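Subject: Re: [Ellham Tenants] Deposit deductions at Ustwood Court

On Saturday, a list member wrote:
> Kekana Lettings want to keep 600 pounds of my deposit for
> "general redecoration". I was there 4 years. Do I have to
> accept it, or is it worth arguing?

Oh, please do argue! Four years of ordinary living marks a wall, and fair wear and tear is the landlord's to pay for. Write back and ask for the check-in report, the check-out report and the invoices, all dated. Don't sign anything that says "full and final" until you've read them side by side.

I had the same thing with Indska, who wanted 1000 pounds for carpets and blinds. I sent it to the deposit scheme — the adjudication was free — and they ended up with 40. I was dancing round the kitchen! It took one evening to put my papers in order, and the scheme's form is much friendlier than it looks.

If you'd like a hand with the letter, I'm at the library drop-in from 4 and would love to go through it with you (bring the tenancy agreement, every page of it). I've still got my own letter to Indska and you're welcome to crib from it.
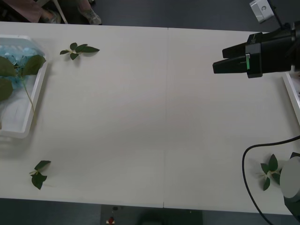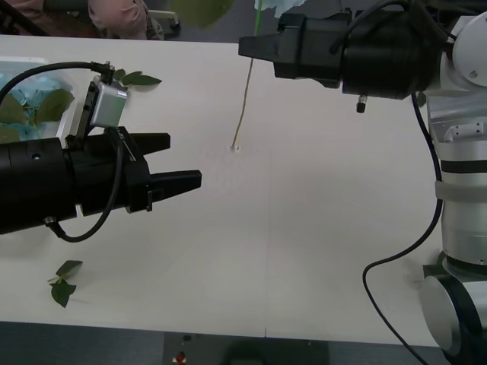 White tabletop, both pictures. Blue artificial flowers in the first.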